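Chapter 4
Building the Hand-Held Gripper

In the last chapter we prepared the handle. Now we come to the part that does the holding. The Gollow is a simple tool with two jaws, and it can be built on a kitchen table or in a shared workshop. All parts fit in one shoe box. You will need one evening for the arms and a second one for the adjustment.

Adhiambo Masanja, who drew the first Gollow, made it for small household things: spoons, pegs, pencils. It is good to keep this in mind when you read the measurements. The tool is not strong, but it is exact – and for our exercises this matters more.

4.1 What the linkage does

Each arm turns on pivot pins. When the arms move, the fingertips come together in the middle. If one pin is too tight, the tips will meet to one side, and a thin object will turn in the grip.

A chopstick makes a good test piece. Hold it upright between the tips and look at it from above the handle. 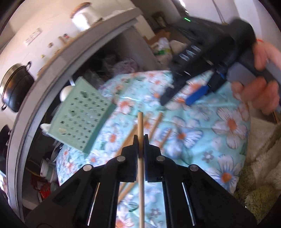 4.2 Parts and tools

Lay out the parts before you begin, and keep the pins in a cup.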